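Gurkum Produce Ledger Transcriptions

Data card, version 2
Last updated: July 11, 2025
Maintainer: Pirjo Kauppinen
Transcription: Sheyla Montoya, Sorin Lungu
Term list: Tahmineh Soltani

Summary

Line-level transcriptions of handwritten stock ledgers kept by the Gurkum wholesale produce hall in Kamilport. Each record is one ledger line: item, grade, unit, quantity, and unit price where the clerk wrote one. The set is meant for work on trade vocabulary and seasonal supply. It is too small for price modeling.

Contents

ledger.csv: 634 records, UTF-8, comma-separated, header row included
terms.csv: normalized item and part names, with the spellings found in the ledgers
dropped.csv: lines excluded from ledger.csv, with a reason code
NOTES.txt: transcription rules, including changes from version 1

The first pass covered 780 ledger lines. Lines were dropped if the item name could not be read, or if the line was a carried-forward total. Of the records kept, 596 have a unit price. The price field is left empty in the others. An empty field does not mean zero.

Fields

line_id: string, unique, stable across versions
item_raw: item name as written, including abbreviations
item_norm: item name mapped to terms.csv
grade: A, B, C, or empty
unit: crate, flat, sack, bunch, each
qty: integer
price: decimal, local currency, not adjusted for inflation
part_note: free text on trim or condition, as written

Method

One person transcribed each page and a second checked it against the scan. Almost 80 lines went to Fouad El Khatib for a third reading, mostly for the abbreviations used by the Sánchez stall. His reading is final and is marked R3 in NOTES.txt. Ditto marks were expanded. Struck-out quantities were ignored if a replacement was written beside them.

Known issues

"Flat" and "crate" are used for the same goods on some pages. They were not merged.

The Deko pages use one column for both grade and unit. These were split by hand, and errors are likely.

Version 1 sorted line_id as text. Sort on the numeric suffix instead.

Records from March are sparse. Two ledger books for that month have water damage along the binding.

Corrections

Send the line_id, the field name, and the proposed value to the maintainer. Changes to item_raw need a page reference. Changes to item_norm are applied to every record with the same raw spelling unless the request says otherwise.
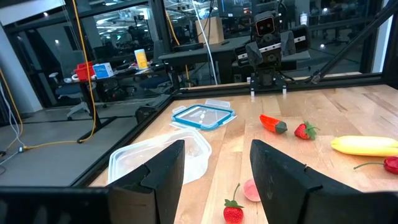 The part_note field mixes several words for the green top of a fruit, and terms.csv reduces them to two. "Cap" covers the leaves and "stem" covers the stalk above them. The red toy strawberry has both, a leafy green cap and a thin green stem curling upward, and a berry of that shape is coded cap+stem. A berry with leaves and no stalk is coded cap. Clerks also wrote "hull," "crown," and "top." The first two map to cap. "Top" is left unmapped in this version, and affected records carry the flag PART_AMBIG.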